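About Horkon

Horkon is an independent game development studio. We make tactical shooters and cooperative action games for personal computers and consoles, and we provide design and balancing services to other developers. The studio was founded by Liis Kuusk and Ferdinand Stöckli, who had worked together on multiplayer map design before deciding to start a company of their own.

Our first office was two rooms above a bicycle shop. We now employ 40 people in a single building, with design, programming, art, sound and player support all on the same floor. A small number of staff work remotely and join the rest of the team in person each August, when the studio sets its plans for the coming year.

Our games

Ekthorpe, our first release, is a squad-based shooter set in a flooded river town. Matches are played between two teams of 11, for a total of 22 players, and the water level changes the routes available as the match goes on. Players choose from four roles, and each role carries equipment that the others depend on. Ekthorpe continues to receive new maps and seasonal balance updates, all of which are free to owners of the game.

Bakero followed as a smaller project for one to four players. It is a cooperative game of infiltration and escape that takes place inside private homes, hotels and offices. The emphasis is on planning. A team that studies the building and agrees on its route will usually do better than a team that relies on quick aim, and every mission may be completed without firing a weapon.

Our interiors are built by an environment team led by Ferdinand Stöckli. Rooms are first laid out as plain blocks and tested for sight lines, cover and movement. Furniture, surfaces and lighting are added only after the layout has been approved by the design group. This order of work takes longer at the start – it also spares the artists from rebuilding finished rooms when a doorway has to move.
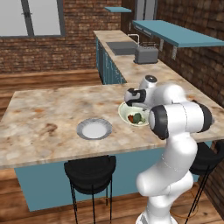

Computer-rendered kitchen interior with a marble-patterned island and a robotic arm.

The same team maintains a shared library of rooms, fixtures and props that is used across all of our projects. Each item is checked for scale and for correct behavior in play before it is accepted. Items that do not meet the standard are returned with written notes.

How we balance our games

Weapon and equipment balance is the responsibility of a dedicated group that reports directly to Liis Kuusk. The group reviews match records, reads player reports and plays the current version of each game every working day. Changes are proposed in writing, tested internally and then opened to our public test program, which has around 3000 registered members on all platforms.

We publish notes with every update. The notes state what has been changed, the previous value and the new value, and the reason for the decision. Where a change does not have the intended result, we will reverse it and say so in the following notes.

All weapons and roles in our games are available to every player from the first match or may be unlocked through ordinary play. Purchases are limited to cosmetic items. We do not sell advantages in competition, and we do not offer randomized item packs.

Services for other studios

Through our partner services group, Horkon assists other developers with level design, multiplayer testing and balance reviews. Work is normally carried out under a fixed agreement with a named lead on our side. The group also licenses Adomaitis, the match analysis software first written for Ekthorpe. Adomaitis records player movement and engagement ranges and presents them as maps that a designer can read without special training. It supports matches of up to 100 players.

Fair play and player conduct

Reports of cheating or abusive behavior are read by members of our own support staff. Accounts may be suspended or closed following a review, and every player has the right to one appeal. Appeals are decided by a person who took no part in the original decision.

Working at Horkon

Open positions are listed on our careers page. We accept applications from experienced developers and from recent graduates, and a published game is not required. Applicants for design roles are asked to submit one playable level or a written design document. Paid placements for students are offered each year in the environment and audio teams.

Visitors are received by appointment. Press inquiries, partnership requests and questions about Adomaitis licenses should be sent through the contact form, with the subject clearly marked.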